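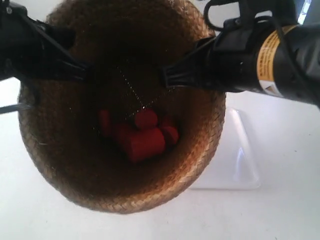
From: Mikkel Skov
To: bimanual-learning list
Date: May 31, 2024
Subject: Re: [bimanual-learning] does the wrist view help or hurt?

Hi all,

Ellar wrote:

> We dropped the wrist views from our policy and it got better on
> held-out tasks. Has anyone else seen this? I can't tell if it's
> a real effect or if our wrist encoder is just bad.
> Also, what do you do with stretches where the wrist view has
> nothing in it?

Yes, we've seen something like it, but I think the answer depends on when you drop them. We have 232 demos on the basket task now (red pieces in a woven basket, two arms, white table), and I've spent most of this week retraining on them with the wrist views masked in different ways. It's been kind of fun! Same network every time, 5 seeds each, 31 test trials per seed.

I'll go through it by phase, using the labels we already had in Kirko.

1. Free motion. Masking the wrist views here cost us nothing, and on 4 of the 5 seeds it helped a little. Look at what the encoder gets when the fingers are closed over bare table – pale gray and a few specks. My hunch is the network learns the specks. I haven't proven that, but when I blurred those stretches heavily I got most of the same gain.

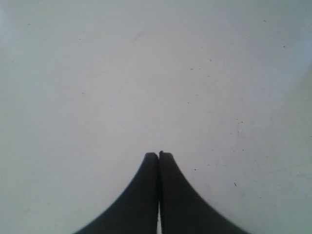

2. Close to the rim. Completely different story. Mask the wrist views here and the policy gets sloppy, with fingers bumping the braid on the way in. The overhead view sees the basket fine, but the arms reach in over it and the inside is dark, so depth near the rim is pretty much a guess. From the wrist you get the weave up close, with all those diagonal strips, and I'd guess that texture is what the encoder is using.

So what we do now is a learned gate on the wrist features, one number per arm per step. No phase labels at test time. It settled on low values over open table and high ones near the basket without us telling it to, which made my week. Carbone tried a hard on/off version first and it flickered badly, so I'd stay away from that. 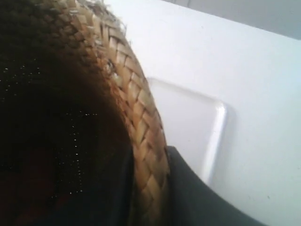 Open questions

Does it hold up with other containers? All of our training used woven stuff, and a smooth bin may give the gate much less to grab onto. Lalent wants to try that in August.

Ellar, could you send me your encoder settings? If you're downsampling hard before the first layer, the weave would be gone and that might explain your result all by itself. I can share the gate code too, it's short (and ugly, sorry).

Mikkel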